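Kirna Makers' Hall, minutes of meeting, Nov 20, 2022

Present: Hendrik Mofokeng (chair), Bianca Cozma (notes), others as per sheet. Apologies from Grajales.

1. Last minutes
Agreed. Typo in item 4 stays, no one minded.

2. Money
Balance £94 after the Grundby invoice. Hendrik to chase the £8 still owing for keys.

3. Sorting the small packets
Long discussion. Bianca wants everything off the table top and into the baskets by type before the April sale. Green and orange baskets stay at the back edge, black slotted tray next to them. Dark round pads stay in thier clear bags, not to be opened. Flat square packets: no agreement on which basket. Hendrik says orange, it's bigger. Left for now.

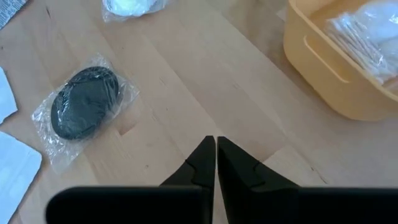
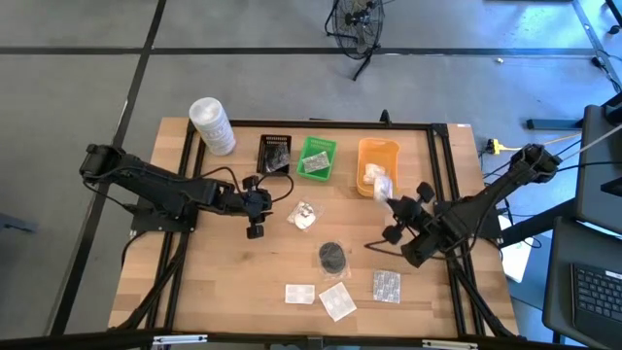 Wooden table, bagged dark pad on it.

4. Labels
Brinach quote for 86 labels recieved, too dear. Bianca will do them by hand. Needs 2 pens, black, not the ones that smudge.

5. AOB
Tall white canister - does it stay at the back left corner? Yes. Door sticking again, Hendrik to plane it.

Closed early, hall needed.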